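Marshals and timekeepers wanted, Irnton Hill Stages

We are looking for marshals, two timekeepers and a radio controller for the closed-road event at Irnton in July. You will have seen adverts like it before. Most promise "the best seat in the house". You will be standing behind a bank in a tabard, quite possibly in the rain, and on stage 8 you will see each car for as long as it takes to get round a left-hander.

If you still want to come, read on.

The route is 42 miles of timed road over a single day. Sign-on opens at 5.30am in the Alholm village hall and shuts at 6.15. We mean shuts. Last year 17 people told us they were definitely coming and then weren't there, so please don't put your name down to be polite.

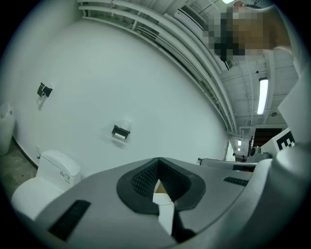
Timekeepers need to have done at least two events before, on any sort of clock. We are using the Zadero timing system for the first time. The makers say it can't drop a time. I have heard that said of other systems, so every control will also keep a paper sheet, and the paper sheet will be the one Cosimo Zanetti checks at the end of the day.

Marshals need no experience, but you must be 16 or over and do the online training beforehand. It is dull and takes an evening. Anyone under 18 will be paired with an adult. Please bring your own food, a chair and boots you trust.

What you get: fuel money up to a limit (ask Carmela Rinaldi, who will want receipts), a hot roll at lunch if the van finds you, and a free entry to the Bellini autotest in the autumn. There is a prize draw as well. I wouldn't plan around it.

The radio job is the hard one. You will be at the desk from first car to course closing - a long day - and you must hold a current licence. Rania Younis did it last time and is happy to tell you what it's like before you apply.

Write to Aldo Cocco, chief marshal, with your name, age, past events if any, and whether you can drive a van.

Cinzia Monti
Clerk of the course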